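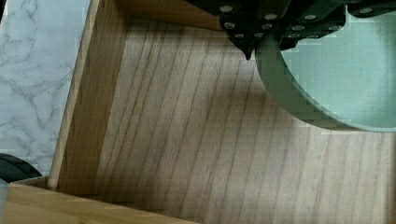

Attachment 1: wrist camera still, gripper over the box, green bowl to the right.

Ticket 718
Project: Drerau desktop arm, home build
Status: Open, workaround in place
Opened: 29th May

Summary
Arm stops with a "Z limit" fault when it goes down into the wooden box on the side where the bowl is. It does not fault over the middle of the box.

Setup
Arm clamped to the kitchen counter. Printed gripper plates, version 5, screwed together. Controller board is a Lenberg, firmware build 1234. Motion software is Wekbridge, stock settings apart from the tool length. The box is open-topped and not fastened to anything.

Steps to reproduce
Home all axes.
Load the "bowl pick" job.
Run at normal speed.
Arm moves over the box, starts down, and faults before the fingers close.

Expected: gripper goes down to the rim, closes, lifts.
Actual: motion stops, fault light on, job has to be cleared by hand.

Log

Entry 1
Checked the wiring to the limit switch. Wiggled the connector at both ends with the arm powered, no fault. Swapped the cable for a spare. Same result, so the old cable went back on.

Entry 2
Ran the job with no bowl in the box. Finished 11 times in a row. Put the bowl back and it faulted on the first try.

Entry 3
Looked at the wrist camera still. The bowl is partly under the right-hand gripper plate, and the narrow tip is hanging to the left of it. The job assumes the bowl sits farther toward the center. I had set the pick point before I moved the box over to make room on the counter, and never taught it again.

Entry 4
Taught the pick point again. Better, but it still faults now and then. The fault log shows a jump in motor current just before each stop, so "Z limit" is a misleading name. Wekbridge seems to use the same code for the switch and for overload. Left a note on the Piątek forum asking if anyone has the two separated.

Entry 5
Measured the tool length again. The value in the settings was from the version 4 plates, which were shorter. Corrected it and ran the job at half speed. No faults so far. Full speed not tested yet.

Workaround
Half speed, new tool length, box pushed up against a stop block taped to the counter. Teach the pick point again any time the box moves.

Still to do
Full speed test with the bowl in place.
Find out if the fault codes can be split – if not, raise the current limit a little and watch the motor temperature.
Replace the tape on the stop block with something better.
Add the plate version to the settings file name.

Leaving this open until the full speed test is done.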